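Kategorie: Stellenangebote > Studentische Hilfskräfte

Datenerfassung Greifaufgaben (m/w/d), Projekt Prukura

Oltier sucht ab Juni Hilfskräfte für die Aufnahme von Demonstrationen mit handgeführten Greifern. Die Aufnahmen dienen als Trainingsdaten für ein lernendes Greifsystem. Der Bestand umfasst derzeit 1.387 Episoden; je Person sind 210 weitere vorgesehen.

Gearbeitet wird am Tisch, mit Zweifingergreifer und wechselnden Kleinteilen. Die Greifflächen der Finger sind beklebt und verschleißen - der Belag ist vor jeder Serie zu prüfen, ausgefranstes Band wird protokolliert und ersetzt.

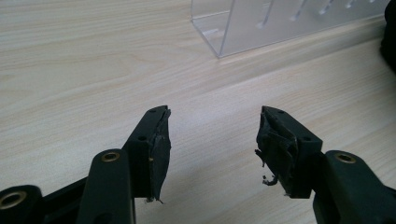 Aufgaben
- Greif- und Ablagevorgänge nach Vorgabe ausführen
- Objekte und Startpositionen zwischen den Episoden variieren
- Fehlversuche kennzeichnen, nicht löschen
- Greifer warten (Belag, Schrauben, Gelenke)

Voraussetzungen
- Immatrikulation an einer Hochschule
- ruhige, gleichmäßige Handführung
- Deutsch oder Englisch in Wort und Schrift

Programmierkenntnisse sind nicht erforderlich. Arbeitszeit: 11 Stunden pro Woche, Einarbeitung inklusive. Bewerbung mit kurzem Lebenslauf bis zum 31. des Vormonats, Kennwort "Prukura".

Seite drucken | Per E-Mail versenden
© Oltier | Kontakt | Nach oben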